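About us

Melholm is a small workshop in Skiltosstead. We make and test handling tasks for collaborative robots, mostly tasks where a person and the arm hold the same part. We started with one arm and one table, and today we serve 34 customers.

Our way of working comes from a fault. In January, during a long test for our Brarero line, the gripper opened while the operator was still guiding a metal rod. The rod dropped on the operator's fingers. The injury was light, but we stopped all shared work for 3 weeks and looked for the cause.
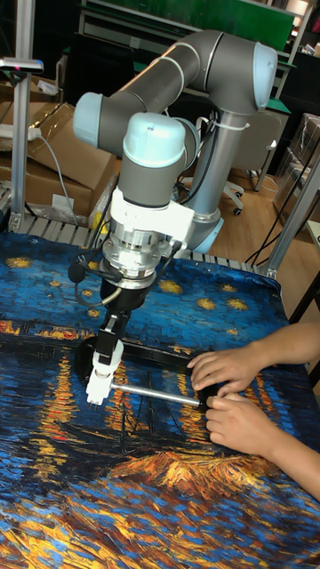 What was the cause of the fault?
A worn signal cable. When the arm turned far to one side, the contact was lost for a short moment, and the controller understood this as a command to open.

We had completed 3,000 cycles before it happened, and we had become too sure of ourselves. Now the gripper stays closed when the signal is lost, and every cable is changed on a fixed plan. The rod and frame task is still our main test, as it needs human hands close to the fingers of the gripper.
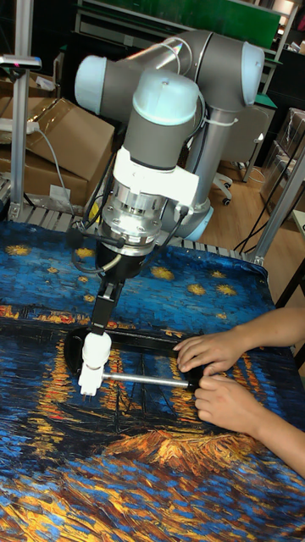
Rod and frame task, with the operator's hands at the right end.

Each new program must run 100 cycles at low speed before we permit normal speed. The operator can stop the test at any time and does not need to explain the decision to anybody.

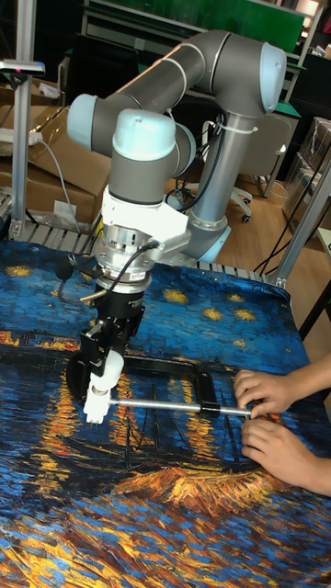 Reports and contact

We write down each fault, also the small ones, in a list named Tse. Customers may ask to read it. If you want to visit us or send a part for testing, please write to the Melholm office in Skiltosstead.

Page last changed: 2020-12-24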